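Emonau Home Notes

We use cookies to remember your settings. Accept / Manage preferences

Search tips, rooms, materials

Sorting Small Household Items Into Open Bins

By Carmela Cocco. Updated 3rd October

Open bins work best for items handled at least once a week: dish brushes, clothespins, spare cloths, battery chargers, garden gloves. Items used less often belong in a lidded box on a high shelf.

Measure before buying. Take the clear depth of the shelf, from the front edge to the wall, and subtract the thickness of any back rail. A shelf sold as 301 mm deep with a rail behind it may leave 288 mm of usable depth. Measure the bin at the rim, where most plastic bins are widest. A tapered bin that fits at the base can still jam at the top.

Leave 60 mm between the rim and the shelf above if the bin will be pulled out to reach the contents. Leave 100 mm if hands go in from above while the bin stays put.

Sort on a table, at standing height. Set the bins along the back edge and keep the front half of the surface clear for the unsorted pile. Assign one category to each bin before anything goes in. Changing categories halfway means handling everything twice.

Slotted sides let air through, so damp cloths and sponges go there. Smooth-sided tubs hold powder, crumbs and drips, and wipe out faster. Do not put pens, skewers or thin clips in a slotted bin. They work their way through the openings and catch on the shelf edge.

Wash new plastic in warm water with dish soap and dry it fully before filling. On an oiled wood top, lift bins to move them. Grit under a base will mark the finish. 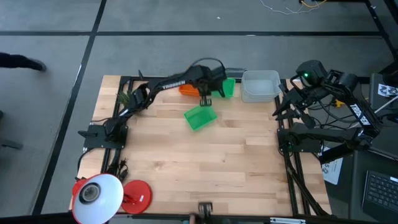
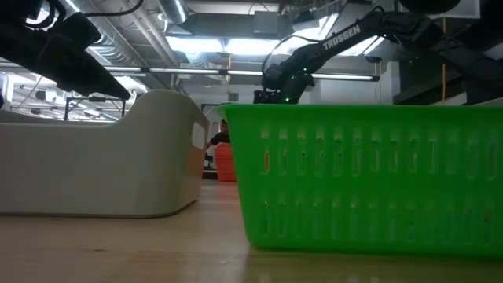 Color does more for a shared kitchen or utility room than printed labels, which peel in steam and get ignored. Pick one color per category and keep it for the whole room. Green bins and an orange one on the same wooden table can be told apart from the doorway, and a pale tub alongside them is easy to reserve for anything not yet assigned. Empty that tub at the end of each session. If the same kind of item is left in it three times running, that item needs a bin of its own. Molded handles should face outward once the bins are shelved. Check the rims every November for splits, particularly at the corners, and move any cracked bin to dry, light contents.

Related items
Shelf depths in the Blomqvist utility room
Oiling a butcher-block top
Removing label glue from plastic
The Idthorpe pantry, refitted
Drying racks for narrow sinks
Trukemholm hooks: load and spacing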